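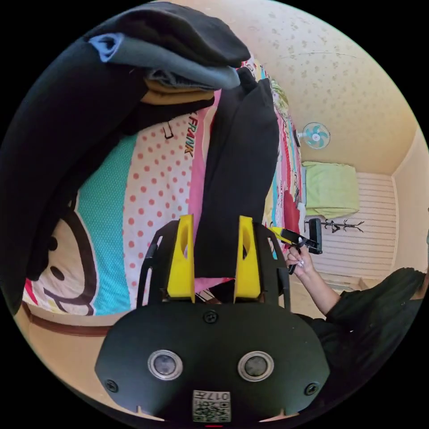 Chapter 6
Black and Dark Shades

6.1 Scope of the chapter

Black is the most widely sold dark shade in everyday clothing and the one that gives rise to the largest share of complaints about colour. The complaints fall into a small number of types. The garment has gone grey, or has gone brown or green. It has marked a lighter garment, a seat cover or the skin. Its panels no longer match, or it no longer matches the trousers it was bought with. Each of these has a separate cause, and more than one may be at work in the same piece of cloth.

Chapters 4 and 5 dealt with pale and medium shades, where the dyer's main difficulty is evenness. In dark shades the difficulty is quantity. A large amount of dye has to be put on the fibre, most of it has to stay there, and the part that does not stay has to be washed out before the cloth leaves the works. The first half of this chapter covers what is meant by a black and how it is measured. The second half covers the main dye classes used for black on cotton, wool, polyester and nylon, together with their behaviour in washing, rubbing and light.

Readers who have not worked through the section on reflectance in Chapter 2 should do so first. The dyeing recipes are in Appendix C and are not repeated.

6.2 What is meant by black

A surface looks black when it sends back very little of the light that falls on it, and when what it does send back is spread fairly evenly over the visible range. For the purposes of this book that range ends at 700 nanometres. Both conditions matter. A cloth that reflects little light overall but reflects rather more at the red end will be seen as a brownish black. One that reflects rather more at the blue end will be seen as a bluish black, which most buyers accept more readily and which is often asked for by name as jet.

No dyed cloth takes up all the light. Part of it is reflected at the outer surface of the fibre and never reaches the dye. This surface reflection sets a limit on how dark a cloth can be made, however much dye is used. The limit differs with the fibre and with the structure. A smooth, bright filament gives back more light at its surface than a dull one. A pile fabric such as velvet traps light between the fibres, and so a velvet and a satin dyed in the same bath to the same depth will not look the same.

Very fine fibres present a further problem. For a given weight of cloth they have more surface, and they need more dye to reach the same apparent depth. A microfibre polyester may take well over the amount of dye needed by an ordinary polyester and still look weaker beside it.

6.3 Depth, tone and the trade names of blacks

Two terms are used throughout. Depth is the apparent strength of the shade, from grey upwards. Tone is the direction in which the shade departs from a neutral black: red, green, blue or brown. The word "cast" is used in older books for tone and is still heard in dye houses.

The trade also uses names that are not defined anywhere. Carbon, ink, midnight, soot and raven have all been used for shades that differ by more than most buyers would accept between two deliveries of the same order. A name is of no use in a specification. A physical standard, kept flat and in the dark and replaced at fixed intervals, is the least that should be agreed between dyer and buyer.
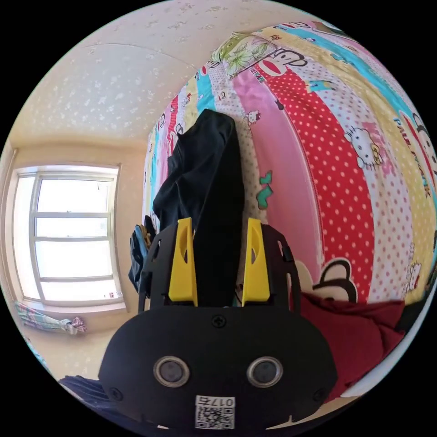 Nuanchan Chantharasri, in her written comments on the draft of this chapter, objected to the last point as too generous to the buyer. A cloth standard, she wrote, is handled from the day it is cut, and by the end of a season the corner that everyone holds is no longer the shade of the middle; the dyer is then asked to match a piece of cloth that has itself changed. Her preference is for a measured standard with the cloth kept only as a check. The author accepts the objection for large orders. Small works without an instrument will still have to rely on cloth, and should cut several pieces at the start and leave all but one of them sealed.

6.4 Measuring dark shades

The instruments described in Chapter 2 work less well on black than on any other shade. The amount of light returned is small, and any stray light inside the instrument makes up a larger part of the reading. Lint is a second source of error. A few pale fibres lying on a black sample will raise the reading by more than the tolerance in many contracts, and the sample should be brushed or taped before each measurement.

The number of layers also matters. A thin jersey measured as a single layer over a white backing will read lighter than the same jersey folded in four. The sample should be folded until a further fold makes no difference to the reading, and the number of layers should be written on the report.

Table 6.1, at the end of the section, gives results from the Mahawong trial, in which 697 readings were taken on black cotton jersey from a single dye lot. The readings were divided between two operators, Oranuch Thammasiri and Jaruwan Rungrueang, working on the same instrument. The spread between operators was larger than the spread along the length of the cloth. When both were made to tape the sample and to fold it in the same way, the difference between them fell within the repeat error of the instrument.

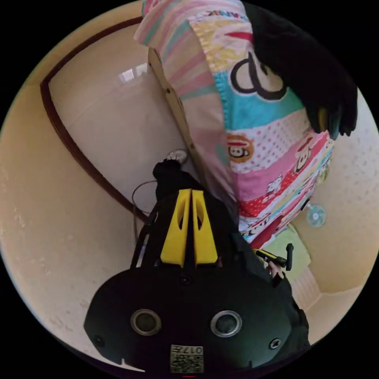 Visual assessment of black depends strongly on what else is in view. The eye judges lightness by comparison, and a dark sample placed on a pale bench will be judged darker than the same sample placed on a mid-grey card. Strong colours nearby have an effect as well. The bright yellow plastic of the two slotted fingers, set directly against a black body, gives a large difference in both lightness and colour, and beside a difference of that size a small departure from neutral in the black is easily missed. Assessors should therefore clear coloured objects from the viewing area and compare black only with black, edge to edge, on a neutral grey ground. The two pieces should lie with the warp in the same direction. They should then be exchanged, left for right, and judged a second time.

The light source must be stated. Many blacks are built from a mixture of dyes, and two mixtures that match in daylight may part company under the lamps of a shop. Such a pair is called metameric (Section 2.7). In black the usual sign is that one of the pair turns red under warm lighting.

6.5 How a black is built up

There are two routes. In the first, a single dye is used that is itself close to black, with small additions of other colours to correct the tone. In the second, a dark navy, brown or similar base is brought to neutral by adding the colours it lacks. The second route is common where no single black of suitable fastness exists for the fibre.

Either route has a consequence for wear. The dyes in a mixture do not leave the fibre at the same rate. If the yellow or orange part is lost first, the cloth moves towards blue. If the blue part is lost first, it moves towards brown or rust. The direction of change on a worn garment is therefore a useful clue to the recipe, and an experienced dyer can often name the dye class from it without a test.

Loss of dye has to be kept apart from two other changes that look like it. The first is fibrillation, in which fine hairs are raised on the surface by rubbing and scatter light. The cloth looks grey although nearly all the dye is still present. The second is a deposit, usually of detergent or hard water salts, which gives a chalky look along seams and folds. A simple test will separate the three cases. Wet a small area with clean water. A surface covered in raised hairs will darken on wetting and go back to grey on drying. A deposit will often come away with a weak acid rinse. Cloth that has lost dye will remain weaker than an unworn part of the same garment, such as the inside of a hem, with both of them wet. 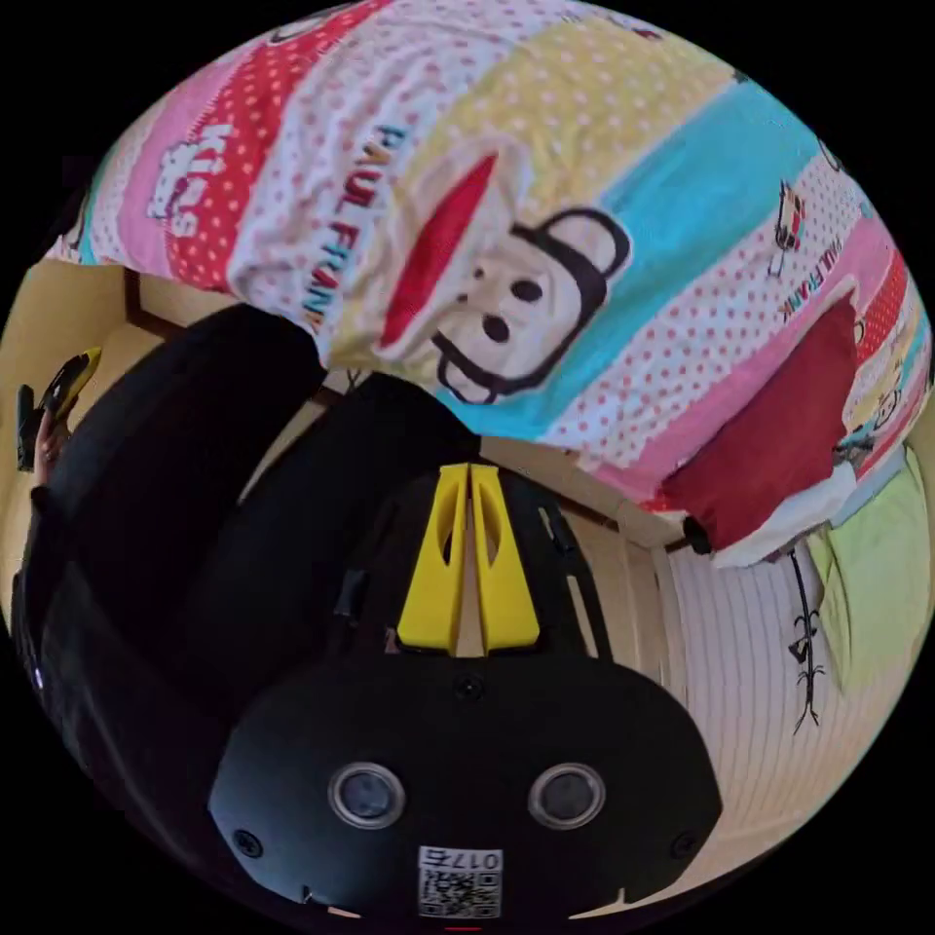
The hem comparison should be made on the same panel where possible. Panels in one garment may have been cut from different rolls, and a difference between a sleeve and a body may have been there on the day of sale. Pocket linings and facings should not be used at all. They are often a different cloth, dyed separately to a looser tolerance.

6.6 Washing conditions used in this chapter

Unless stated otherwise, the wash results quoted in the sections that follow were obtained at 40 °C, with the samples turned face inwards and dried flat away from direct light. The series at Castia was run for 32 washes and the cloth was measured after every fourth. The shorter series carried out by Valquíria Leite used the same detergent but line drying, and its results are given separately in Table 6.3. The two sets should not be combined.

Staining of adjacent cloth was judged against a grey scale by one assessor throughout. Undyed cotton, wool, polyester and nylon were used as the adjacent fabrics. Results are given for the worst stained of the four, with the fibre named in brackets.

6.7 Sulphur blacks on cotton

Sulphur black is the oldest of the classes still in large use on cotton and remains one of the cheapest. The dye is not soluble in water as supplied. It is brought into solution with a reducing agent in an alkaline bath, taken up by the fibre in that form, and then oxidised back to the insoluble form inside the fibre. Fastness to washing is good. Fastness to bleach containing chlorine is poor, and a splash will leave a pale brown spot that cannot be repaired by washing.

Stored goods dyed with sulphur black may lose strength through the slow formation of acid in the fibre, a fault known as tendering. It is made worse by warmth and damp. The usual precaution is a final rinse with a mild alkali, such as sodium acetate, left in the cloth on drying. The amounts are given in Appendix C, recipe 14.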